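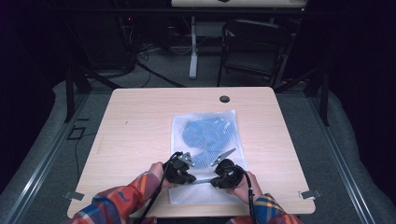 4.2 Does the bag do what the label says?

Wash bags are sold on two promises. The first is that a garment inside one will rub less against the rest of the load and so keep its color and surface longer. The second, more recent, is that the bag holds back loose fiber that would otherwise go down the drain. Our review of the product literature found both claims repeated often and tested rarely. Where a test was mentioned, the number of washes was usually missing, and in no case were we told how full the bag had been.

Fill matters more than sellers seem to think. A single cloth that has slid to one end of a bag and balled up there is held in a very different way from the same cloth spread flat. The balled cloth rubs mostly against itself. Its outer folds press on the bag, its inner folds get little water, and the empty part of the bag is free to twist. The Pledthorpe trials, which are the source most often cited in favor of bags, loaded each bag with one item laid out by hand and then reported the outcome as if it held for ordinary use. We doubt that many people lay out their laundry in this way, and the Pledthorpe report offers no evidence that they do.

We repeated the Pledthorpe procedure with one change. The cloth was put in as it came to hand and was not straightened before closing. After 15 washes we could not tell bagged cloths from unbagged ones by surface wear, using the same comparison cards. It would be wrong to read this as proof that bags are useless. Our sample was small, all of the cloths were of one weight, and the cards themselves are a blunt tool. It does suggest that the benefit reported at Pledthorpe depends on careful loading, and that a buyer who skips this step should not expect it.

4.3 The closure

Most complaints in the Prurnport survey had little to do with the netting. Of the 100 complaints we were allowed to read, the largest group concerned the zipper: it had opened during the wash, or it had caught on the cloth, or the slider had worked its way back along the tape. The makers' answer has been to sew a cover or tab over the end of the zipper. Farkas, in its product notes, calls this "full end protection." 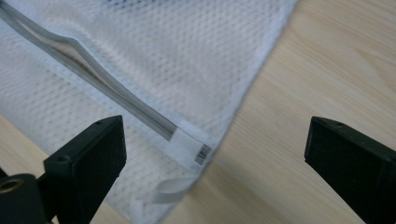
Figure 3. Zipper end on a white mesh bag, with the sewn tab and, below it, the loop strap. Farther up, the two rows of zipper tape bow apart.

We are not persuaded. A tab at the end of the zipper covers the end of the zipper. It can do little for the rest of its length, and a gap such as the one in Figure 3 is well away from the tab. Whether a gap of that size would let a small item out during a wash cannot be settled by looking at a bag lying flat on a table, and we make no claim either way. We note only that the Farkas notes do not discuss the question.

Zipper length deserves the same attention. A long zipper makes a bag easier to fill and to empty, and reviewers tend to praise it for this. It also puts a stiff line across soft netting. When the fabric bunches next to that line, the teeth and the tape take up different curves, and the strain has to go somewhere. Troseleo states that its closure was tested to 1,000 openings. No mention is made of whether the bag was wet, full or moving at the time. Opening and closing a dry, empty bag is a fair test of a pencil case.

The loop strap has drawn even less comment. It is described in different places as a hanger for drying and as a handle, and one source suggests both. We found no load figure for it anywhere, and left it out of the wear scores in Table 3.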